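Teleoperation notes, dustpan task
24 January 2020

We are at 2,059 recorded demonstrations on the two-arm setup, which puts us past the 2,000 I asked for in October. Most of the recent ones are sweeping. The left arm holds the pan, the right arm holds the brush, and one operator drives both.

Holding the pan still is the harder half. Operators watch the brush and let the other hand drift, and the policy learns the drift along with everything else. I now discard any episode where the pan wanders while the brush is in contact.

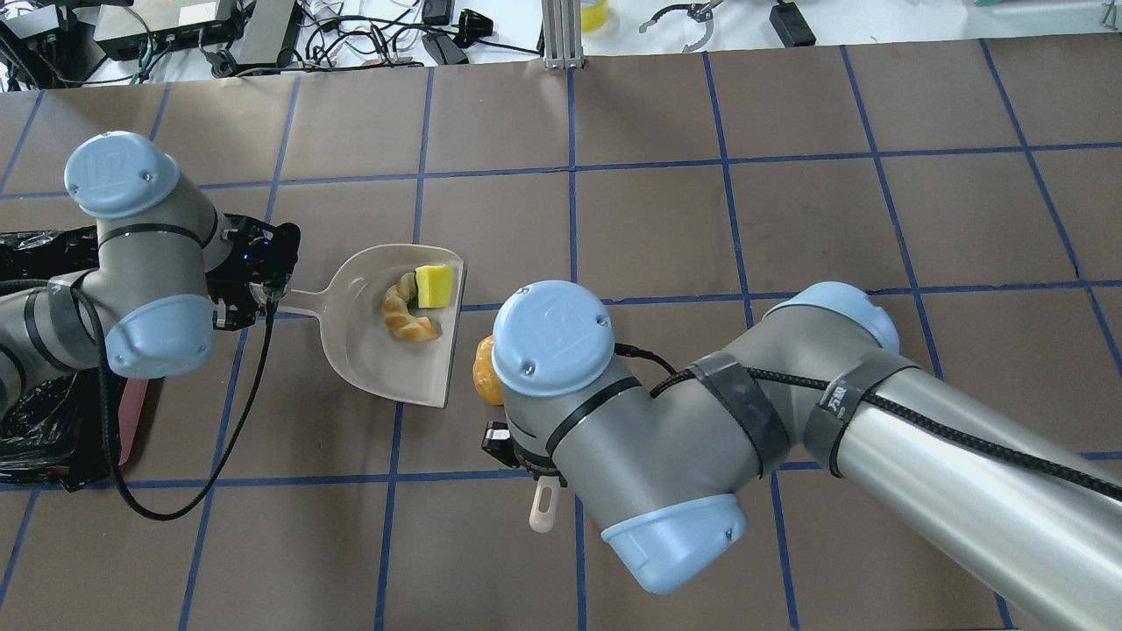 Dustpan in the left gripper, brush in the right, mid-task.

The tape grid is there for the operators. Start positions are called out by square, and I change the square every 10 episodes. Before that, everyone placed objects where the arms reached comfortably — and the policy failed near the edges.

Latency is still my main complaint. Two operators have learned to move slowly and wait, and their data trains better than mine does.

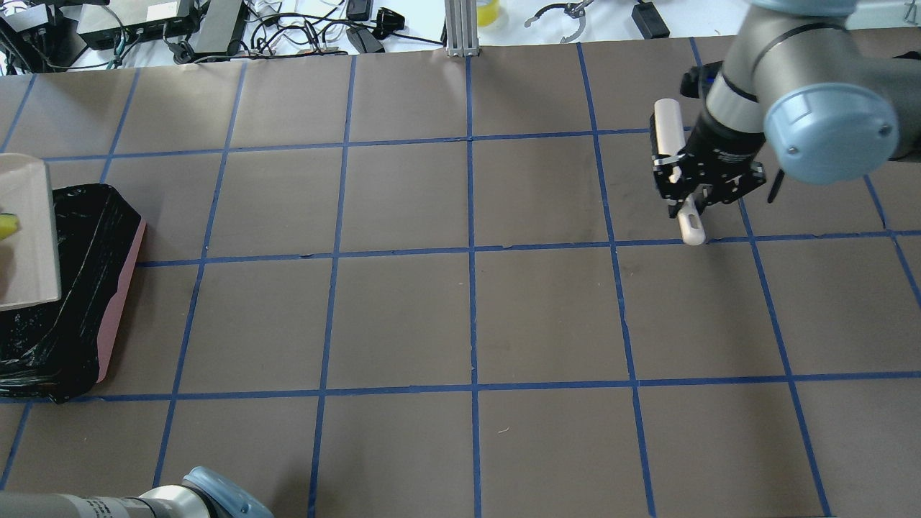 Berenice Arriaga wrote to me that slow demonstrations have their own cost, as the policy copies the pauses and then stalls at them. She trims idle steps before training. I have started doing the same on the sweeping set, with a threshold of 2 mm of gripper travel.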